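Pack check before the Grosach Pass overnight
Checked by Daiane Holanda, Sunday, 6 a.m.

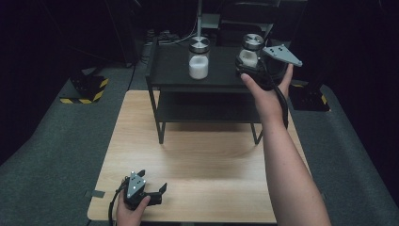
1. Shoulder straps and hip belt
OK. Left strap fraying at the lower stitch, sewn again. Welington to look at it at the first stop.

2. Stove and fuel
Stove lights. Fuel can weighs 445 g, enough for 2 nights.

3. Water filter
FAIL. Slow flow after backflushing. Swapped for Simone's spare.

4. First aid kit
OK. Blister pads were low, added more.

5. Rope, 20 m
OK. No cuts or flat spots.

6. Headlamps
Josué's flickers. New batteries in, still flickers. Leave it behind and take the Priko.

7. Route card left with Thaís
Not done yet.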